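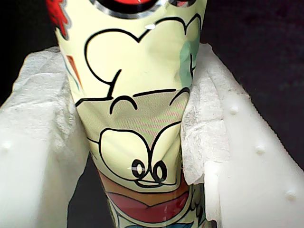

Cone in a glossy yellow cartoon wrapper

April 27, 2000
By our transport correspondent

I'd been on at the Gatwood museum for ages to let me talk to one of their old flying boat stewards, and last week he finally rang me up. He flew the Susano to Kallemitz run for nine years and he still calls it "the boat", never the plane.

"You felt every wave," he told me, laughing. "Passengers thought we'd hit something. I'd go round with the barley sugar and tell them it was only water."

There were six stops on the way, three of them overnight, and I had to ask about the food (of course I did!). Cold salmon, mostly, and a hot soup he described as "brown".

What did he make of the jets when they came? I expected grumbling, but no. "Oh, I loved them. Home for tea – my wife couldn't believe it." He does miss the windows, though. They flew at around 300 feet along the Restrepo coast and people waved from the beach.

He'll be giving a talk at the museum in May, and he's promised to bring his log books.

Shares: 9
Comments: 6

Related:
Gatwood slipway to be repaired
Night trains to Kallemitz: a short history
Your letters on airship sheds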